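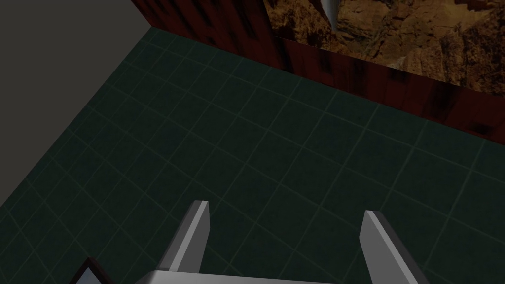
Pre-purchase inspection checklist: two-finger gripper and simulation package, Cilden workshop

Prepared by Iolo Ellis for Meirion Pritchard. Covers the simulated trial of the Cedell gripper ahead of the December order. Items marked OPEN must be closed before the purchase request goes in.

Section A: Simulated trial

A1. Gripper model loads with both fingers present. YES.
Comment: Parallel jaws, light grey on screen. Checked with the fingers apart and nothing held.

A2. Floor and wall surfaces load in the test room. YES.
Comment: Green tile floor, dark red panelling and a rock-effect wall covering. The surfaces are decorative and should not be used to judge grip or friction. Gittins to confirm what friction values are set underneath.

A3. Lighting even enough for camera work. PARTLY.
Comment: The left side of the green floor is a good deal darker than the right. Ask whether the light can be moved by us or only by the supplier.

A4. Finger tips visible from the gripper camera view. YES.
Comment: Both tips clear of the body in the views checked.

A5. Emergency stop behaviour modelled. OPEN.
Comment: Not in the trial version. Meirion wants this before any money is committed. I agree.
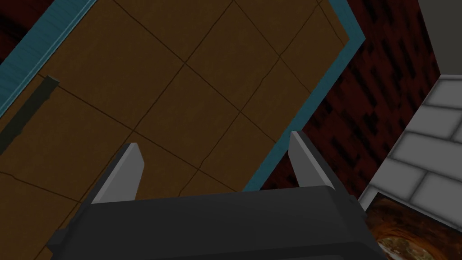
Item A6: gripper open over the brown tiled panel, dark red wall to the right.

A6. Clearance between gripper body and nearby surfaces can be measured. OPEN.
Comment: The body is much wider than I expected from the leaflet. On screen it overlaps the corner of the framed picture, but a view from one angle does not tell us the distance. We need a figure in millimetres, with the fingers fully spread.

A7. Contact with fixed objects is logged. OPEN.
Comment: Log export was greyed out on our licence. Condlow have been asked for a temporary key.

Section B: Cost and budget

B1. Written quotation received. YES.
Comment: £3,172 for the gripper, mounting plate and first-year software licence. Delivery included, VAT not.

B2. Amount available in this year's equipment line. £2,000.
Comment: Leaves £1,172 to find before VAT. Either the licence moves to next year's software line or the whole order waits. Meirion to decide.

B3. Spare fingers priced. YES.
Comment: £54 a pair, not in the quotation. Two pairs should be added.

B4. Lead time stated. YES.
Comment: 14 working days from order. Gittins would not put this in writing for orders placed in December.

B5. Guarding costed. NO.
Comment: The old bench guard was made for a narrower tool. Cannot be costed until A6 is closed.

Section C: Before delivery

C1. Risk assessment drafted for the real bench. Started, needs the guard details.
C2. Air and power at the bench checked against the data sheet. Power fine. No air needed.
C3. Named person for training. Iolo Ellis, with one other to be agreed.
C4. Storage for the crate. Bottom rack by the roller door.

Result: not ready to order. A5, A6, A7 and B5 outstanding. Send changes to Iolo by noon on the day before the budget meeting.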